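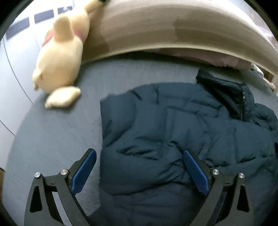 Anjana Paul thinks most of us give up on our clothes far too early, and after an afternoon at her mending table in Estmont I have to say I'm coming around to her side.

She started the Heltamance mending circle one November with four chairs and a biscuit tin of thread, and these days there are 226 names on the mailing list (not all of them sew, she told me, and a few only come for the soup). She learned from her grandmother, who turned collars and darned socks by the radio every evening, and who would never have called any of it a hobby.

"People bring me a coat and they apologize for it," she said, pouring us both more tea. "I tell them, sit down, show me the lining. The lining is where a coat gets tired first – under the arms, and then inside the pockets."

I asked what a beginner should try, and she took her time over it. Buttons, she decided, and after that a straight seam, with good thread in a color close enough that you don't fuss. She is a great believer in stopping for the night. "I've unpicked more work done after ten o'clock than I can tell you," she said, laughing.

We got on to quilted things, which scare people, and she waved that away. A small patch on the inside, short stitches, don't pull. Her own winter coat has had three zippers, and she's already picked out the fourth.

Recent stories
The Wijesinghe bakery moves across the street
Soup night returns to Estmont
Reading the Prasitz letters

Home | People | Food | Archive | Contact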